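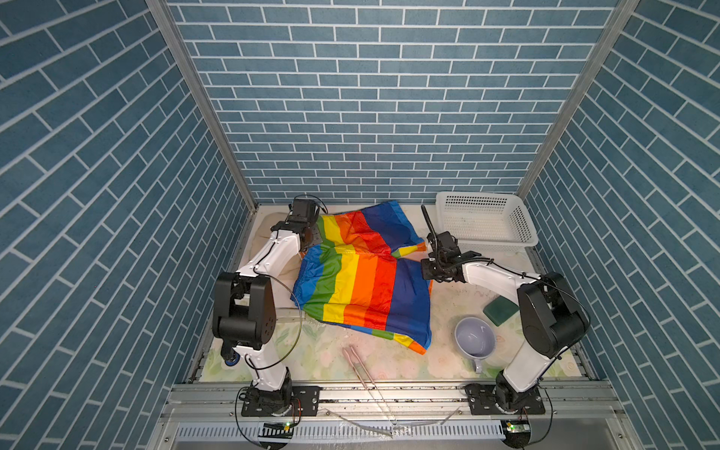
### 3.2 Workstations, tasks and organisation of student work

The module was offered as an optional project course in the final year of the engineering degree and was attended by 26 students, who worked in pairs. Each pair kept the same partner throughout the term. Teaching was shared between the two authors: Iman Hegazy led the weekly seminar on motion planning and learning from demonstration, and Bouchra El Sherbiny supervised the laboratory hours and assessed the written logbooks. No earlier experience with manipulators was required, although most students had completed an introductory course in control.

All laboratory work was carried out on the bench type known within the department as Warar. A Warar bench carries two arms on a common front rail, each with a gripper, and faces an enclosed working area with patterned walls and a printed floor mat (Figure 2). The walls were kept identical between sessions so that differences in the recordings could be traced to the objects and to the operators. The software used to start, stop and label recordings, Simadik, had been written by an earlier group of students in the same department and was revised in August, before teaching began. The revision removed a fault that had caused the two arms to be logged against different clocks.

The main task was the handling of cloth. Students were asked to bring a striped cloth from a bunched position to a flat one, and then to fold it once along its longer side. Cloth was chosen for the main task after discussion with the teaching staff of the previous year, who had found that rigid objects could be moved with one arm and that students therefore tended to leave the second arm idle. A bunched cloth offers few obvious places to take hold of. In Figure 2 the left gripper has hold of the cloth near its top edge while the right gripper is above the opposite part, and the fabric is still folded over on itself. Many of the pairs described this stage in their logbooks as the most demanding, as both operators had to agree on which layer was to be lifted.

The secondary tasks made use of household objects placed in the same area. These included a mug, a sponge, a perforated basket and a pair of metal tongs. The mug was presented on its side as well as upright, and students were told to record both cases. The secondary objects were not always removed during the cloth task. Pairs were free to leave them in place, and were asked only to note the arrangement at the start of each recording. The logbooks show that this freedom was used unevenly: some pairs cleared the area as a matter of habit, whereas others treated the additional objects as a useful difficulty.

Over the term the students produced 1092 recordings, amounting to over 70 hours of supervised bench time. A recording was accepted if the starting arrangement had been noted, if both arms had been logged from beginning to end, and if the operators had entered a judgement of the outcome before viewing the replay. The last of these conditions was introduced in response to a concern raised in the seminar, where it was observed that pairs became more generous in judging their own work after they had watched it several times. Recordings of failed attempts were kept and were given the same weight in assessment as successful ones, provided that the logbook contained an account of the failure.

Assessment was based on the logbook, a short oral presentation and a written comparison between the pair's own recordings and those of one other pair. The comparison was exchanged through Lemma, the department's system for coursework, and names were removed before reading. Students were not marked on the success rate of their folding. Several logbooks nevertheless devoted considerable space to it, and one pair kept a separate tally for each of the two arms. The effect of this informal competition on the choice of gripping points is considered in Section 4.1, together with the written comparisons.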